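Notes for my talk: looking after a two-arm table cell
Pradley open evening, November 20, 2024

Slide 1. Hello and what I do
Say hello, find the clicker. I look after the Tai cell, two black arms sharing one wooden table, and I'm the person who gets the message when it won't pick up a wrapper. Ask who's ever tried getting a crinkly wrapper into a tub with tongs. (Wait for hands!)

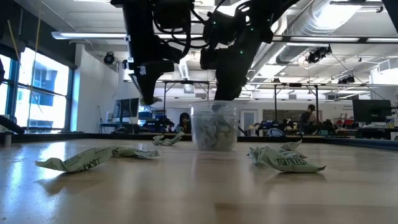 Wrappers are horrid to grip, they spring back and slide about, so most of my week goes on the fingers. I wipe the tips before every run, then check both close square. If one side's off I slacken the screw, nudge it and try again. Don't rush this bit, people always want to know about the screw.

Slide 2. Cables
My favourite moan. Leave enough slack for the elbow to fold right up, then move each joint by hand with the power off and watch the loops. We swapped a cable at 2825 runs and another at 3441, both rubbed through in the same spot. Show the old one, pass it round.

Slide 3. Plates and clamps
Each arm sits on its own plate, and if a plate shifts the whole lot is out. I go round the clamps every 49 runs with the Lasenell key, then do 10 slow test picks before I let it up to full speed.
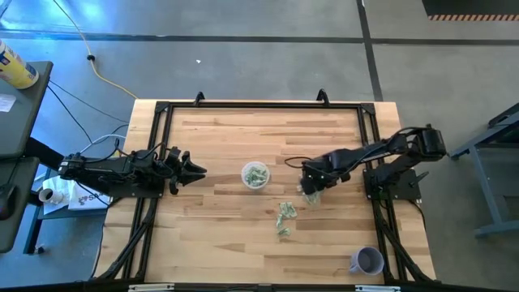 Slide 4. Questions
Someone will ask about cost, send them to the Stultavico desk. Spare finger tips are in my coat pocket if anyone wants a feel.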